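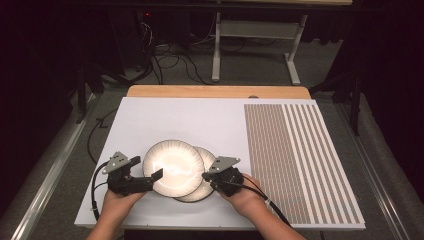 **Table setters wanted — short paid sessions, Wevinari House, ground floor**

Posted Sep 26, 2019

Quick one, the list has to close soon. We need people who can handle plates. Stacking, unstacking, lifting one off the pile, putting it back down without a bang. Same few moves, over and over, at a table, at a steady pace. If that sounds dull, fair enough, please skip this one. If you find it calming, read on.

**The work**

- Sessions of 3 hours, one break in the middle
- White plates, the kind with fine lines fanning out to a dark edge. They chip if you bang the rims together, so don't
- Pick up, set down, stack, straighten the stack, start over
- Laying a place now and then, placemat included
- A short sheet to fill in at the end (tick boxes mostly, takes no time)

Standing or sitting, your choice, tell us beforehand so the table is at the right hight. No heavy lifting. No washing up either — the plates go back in the crates clean and Flollance picks them up.

**Who we're after**

Anyone 20 or over. Steady hands. Waiters, caterers, people who did banquets years ago, people who just like a neat cupboard. Left-handers very welcome, we had almost none in August. You should be OK with doing something slowly when asked to do it slowly. Fast stackers tend to struggle with this, worth knowing before you sign up.

Plain sleeves, please, or roll them up. Rings and bracelets off, they scratch the glaze. Long hair tied back. Closed shoes.

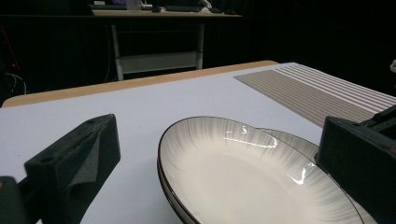 Do I need restaurant experience to apply?

Any background is fine, and we show you the moves at the start of your first session. Experience only matters for the banquet slots, which are listed seperately at the sign-up desk.

**Pay and practical stuff**

$20 an hour, paid by check at the end of the week. Parking behind the building, use the Gudetti side, the front lot gets towed. Coffee and tea there, bring your own lunch if you're doing two sessions back to back. Lockers for bags, bring a padlock.

Breakages — you don't pay for them. Tell the person running the session, step back, let them sweep. Please don't hide a chipped plate in the middle of the stack. It happened, and the whole pile had to be gone through by hand.

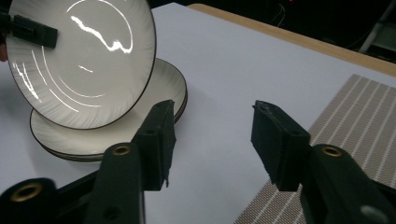 Same goes for anything that feels sticky or greasy. Put it to one side and say so, there are clean ones in the Štěpánek crates by the door.

**How to apply**

Come by the Wevinari front desk and fill in the yellow card. Name, phone, which hand you use, mornings or afternoons. That's all we need, no resume. If you've done a session with us before, write "back again" at the top and skip the rest.

5 places left for mornings, more than that for afternoons. Phone calls go out in the order the cards come in. If you can't make your slot, call the desk the day before so it can go to somebody else.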